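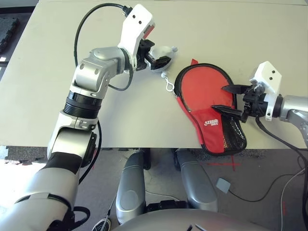 4. Open day demonstration: case and keychain

Use this section together with the general set-up guide of the Plumby program. One demonstration needs 9 minutes, and the visitors enter at 2 p.m. on Thursday.

Before the visitors come

1. Lay the red paddle case on the table, between the two arms. The handle may hang a little over the front edge.

2. Check that the keychain clip can move freely and is not caught in the zipper.

3. Start the program in slow mode. Let one arm take hold of the case and wait until it stops. 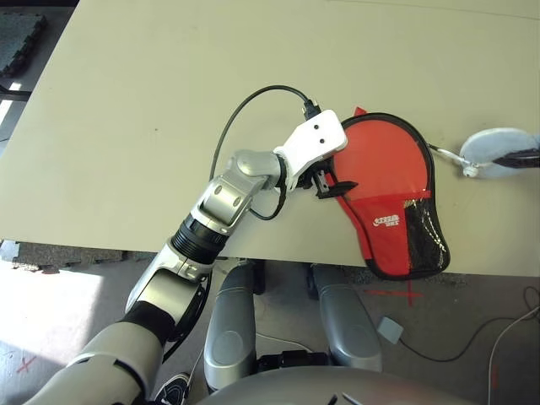 4. Look at the cables along the arm. If a cable is pulled tight, press Stop and begin again from step 1.

5. Select "Hold" for the other arm. Keep your hands off the table during this step.

Caution: Visitors often want to touch the soft toy while the gripper holds it. Please allow this only after Stop – never in Hold. 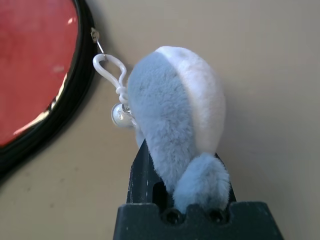
Daltel Demonstration Team
Operation and visitor guidance, Nerko Hall

We wrote these steps after our open day in March. A group of 22 visitors was too large for one table, so please divide bigger groups in two. Questions about the grip force come very often, and the values are in section 2.

Note: After the last group, move both arms to the rest position and then switch off the power.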